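Nurkell Approves Purchase Plan for Hand-Held Gripper Equipment

Nurkell has approved a purchasing plan for the hand-held grippers used in its packing and household handling program. The plan, adopted in August, covers 24 grippers with spare fingertip pads, cables and carrying cases, and will be carried out in two orders. It replaces the earlier practice of buying single units when a project ran short.

Under the plan, 4 existing workstations will be equipped first. The remaining grippers will go to new stations in the east wing once electrical work there has been signed off. Usman Ghauri, head of equipment planning, said the timing of the second order would depend on how the first performs in daily use.

"We would like the stations to be alike before we add to them," Mr. Ghauri said. "At present an operator who moves from one table to the next may find a different cable length, a different pad and a different charging arrangement. Those differences cost us time at the start of every shift."

The grippers are used to record people handling small packaged goods, and the recordings are later used to train robot arms. Foil packets, wrappers and open boxes make up a large share of the current work. Tabletops and coverings are changed regularly so that the recorded material does not all come from one plain surface.

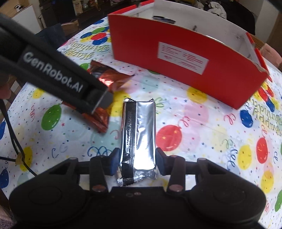

A silver foil packet between the fingertips of a hand-held gripper, with a red box open on the table behind it.

Maham Bhutto, who manages the program's operating budget, said that consumable parts had been given a separate line for the first time. Fingertip pads were previously charged to general supplies, and the program had no clear record of how often they were replaced. Each station will now keep a replacement log, to be reviewed every quarter.

The plan also sets aside funds for stock items. Nurkell expects to hold 1,000 packaged articles for handling work, sorted by size and by type of wrapping. Soft and reflective packaging will be reordered most often — crumpled packets are retired from certain tasks and moved to others, and the storeroom has asked for additional shelving to keep the two groups apart.

Two suppliers, Cirkuleo and Nistor, have been invited to submit offers for the first order. Offers must state the price of each gripper, the price of a full set of spare parts, the length of the warranty and the expected repair time. Loan units must be available for any repair that takes longer than 2 weeks. Storage and labeling of the recorded material will remain with Kodiris under the present agreement and are not part of the purchase.

Ms. Bhutto said that staff training had been included in the budget for both orders. Operators will complete a half-day session before using the new equipment, and station leads will receive further instruction in cable care and pad replacement.

Departments that wish to request a station in the second order should send a written statement of need to the equipment planning office. Requests should list the tasks planned, the number of operators and the table space available.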